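Notes for the Wednesday talk – keep it loose, skip whatever runs long

Start with the shed. I signed up for a tool library in Imley because I needed a hole saw for one afternoon and couldn't stand paying for it. Ask who owns a drill. Then ask who used it this month. (Wait for the laugh.)
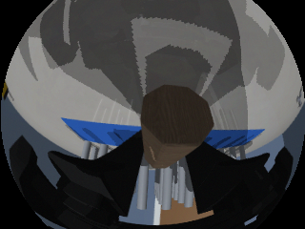
We opened with 17 members and a borrowed key. Now we lend out around 2,000 tools a year, and the pressure washer is still the one people fight over. Tell the Stetetti Street story here – the fence, the wrong post digger, the very patient neighbor.

Late returns next. We tried fines for 3 months and people just stayed away, so we dropped them and started sending a friendly text.

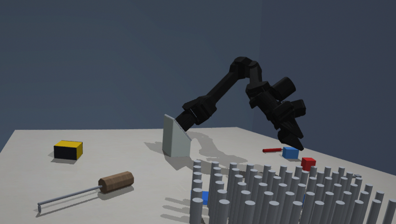

So what does it cost to join? Twenty bucks a year, or a couple of Saturday shifts at the desk if money's tight.

Slow down for this part, it's my favorite. Storage! Our first shelves at the Ullex building were a mess, and I spent whole evenings digging for one chisel. Small tools and blocks scattered over a tabletop, like on the slide, was pretty much our sorting system. Then we put up hooks and painted outlines, and the digging stopped. Mention the sign-up sheet by the door, then take questions.

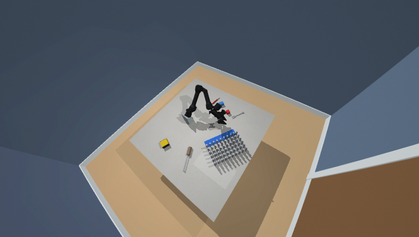

Last bit is getting started in your own town. Begin with hand tools, they're cheap and hard to break. Give the little stuff a home early – even a rack of pegs like the grey one up there beats a bucket. Thank the Babaei hall for the coffee.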